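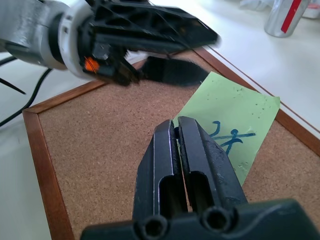 Sticky notes and cork, part two

26 December 2022

In March I moved my planning off the wall and onto a cork board lying flat on the desk. A few people asked how the notes have held up, so these are my results so far.

The board is ordinary cork in a reddish-brown wooden frame. The surface is fine-grained with darker granules mixed in. Fine grain matters with sticky notes. The glue on a note only touches the high points of the surface, and on coarse cork there are too few of them. My previous board was coarse, and a note would stay up for a day or two before dropping behind the radiator.

Peeling method makes a difference too. If you lift the bottom edge and pull straight up, the sheet leaves the pad with a curl and the adhesive strip starts to let go from the ends. Pull sideways, along the strip, and the note stays flat. Despina Neagu showed me this years ago and I ignored it for most of that time.

Cork sheds. Each time a note is moved, a few granules come away on the strip, and the next bond is weaker. On this board a note from a Kamon pad survives three moves. The cheaper Brekon pads manage one, sometimes two. After that I rewrite the note or put a pin through it. Wiping the cork with a barely damp cloth and leaving it overnight gets back one extra move with either brand.

On color: I settled on pale green for anything in progress. Blue pen reads well on it at arm's length. Pencil does not, and yellow highlighter disappears completely. I mostly draw marks now and skip the words. A crossed-line figure means a person has to be called, a square is a delivery, a plain slash is waiting. The marks are ugly but I can read them from the other chair.

Laying the board flat costs desk space, and it collects dust that a hanging board would not. In exchange the notes have no weight pulling on the strip, and I can set them at an angle when something is overdue. Laurențiu Pascu hangs his and uses pins for everything. His notes never fall, but his cork has almost 300 holes in it and the area near the top has started to crumble.

The frame corners are still tight. I put felt pads under them in the spring to keep the wood from marking the white tabletop, and two have since come off and need gluing again.

Next I want to try the Onu pads with the full adhesive back. I have one pack on order from Drostcombe.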